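Notes > Club > Arm project
Last updated: April

Picking up where the last post stopped. The arm is mounted, the joint limits are set, and the club has agreed on a task for the end-of-term showing. The task is clearing a place setting: toy food and small containers go on a table, and the arm has to sort food onto the plate and put everything else to one side. Bergþóra Egilsson wrote the rules on one page and I have stopped arguing with most of them.

The rules, shortened:

A run lasts 7 minutes. The table is laid by someone from the other half of the club. An item counts when it has been released and has stayed put. Touching the arm ends the run. Pausing it from the keyboard is allowed, but the clock keeps going.

We split into two halves, as last term. Ours is called Misent and theirs is Callstead. Both names come from a spelling list and mean nothing. Each half writes its own grasp code and shares the motion layer, which Nazar Prokopenko maintains and which I am not permitted to edit after the business with the units.

For anyone who missed that: I had a function that returned millimeters and a caller that expected meters. The planner refused the target, which was correct of it. I then widened the planner's limits to make the error go away, which was not correct of me. Nazar found it in review. There is now a check on every pose that goes into the motion layer, and it has caught three more mistakes, two of them mine.

Most of this month went into grasp selection. Our first version took the outline of an object, fitted a rectangle to it, and closed the fingers across the short side at the center. That is fine for blocks. It is poor for anything that tapers. A bottle lying down has its outline center somewhere along the body, and if the body narrows there, the fingers meet a slope and the bottle squirts out toward the thin end. We logged 31 failed grasps on tapered items before we changed anything, and nearly all of them were this same failure.

The current version slices the outline across its long axis and looks for the stretch where the two sides are closest to parallel. The grasp goes in the middle of that stretch, provided it isn't too far from the center. "Too far" is a number in the config file. I would like it to be a proper balance estimate, but the toys are light and the number works.

Flat round items are the second problem. A disc lying on the table gives the fingers very little edge to hold. Callstead approach from straight above and close slowly with the fingertips just touching the surface. We tried tilting the wrist and got worse results, so we have copied Callstead, with their permission and some commentary from them.

Item already on the plate is a special case that I left out of the first state machine. The rules say the person laying the table may put food on the plate at the start, and a piece that begins there is already scored if it is still there at the end. Our code saw a food item, picked it up, looked for the plate, and put it back down on the plate. It did this until the clock ran out. The fix was a containment test before the item enters the queue, with a margin for things that overhang the rim. 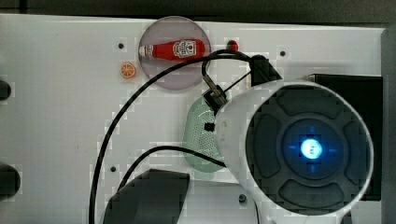
The margin took longer than the test. A long item can rest across a small plate with a good part of its outline outside the circle. Requiring the full outline to be inside rejects it, and requiring only the center to be inside accepts things that are about to fall off. We settled on the center plus a minimum overlap, and the overlap is another number in the config file. Bergþóra has pointed out that the config file is turning into the program.

Cables next. Routing isn't interesting to write about, but it cost us two evenings. Slack that is fine at one wrist angle drags over the work area at another, and a dragged cable shifts light objects after their positions have been measured. Nazar's suggestion was to treat this as a planning matter and penalize wrist rotation past a set angle. I had wanted to solve it with ties. We did both. The penalty makes some moves slower, and the slowest run so far still finished inside the time.

Logging has been moved off the control loop. It used to write every sample to disk as it came in, and at 400 samples a second the loop would sometimes stall for long enough to trip the watchdog. Samples now go to a buffer and a second thread writes them out. If the buffer fills, old samples are dropped and a counter goes up. The counter has stayed at zero since the change.

Still open:

- The color threshold needs redoing for the evening lights. Pale items on a pale table are the weak spot.
- Regrasp after a slip. At present the arm carries on to the drop point with nothing in its fingers and reports success.
- Startup takes too long - most of it is loading a model we use once.

I am taking the regrasp item. The gripper reports its opening width, so an empty grasp should be easy to detect: if the fingers close past the expected width, nothing is in them. Thin items will confuse this, and I haven't decided what to do about thin items. Callstead say they have an answer and will share it after the showing.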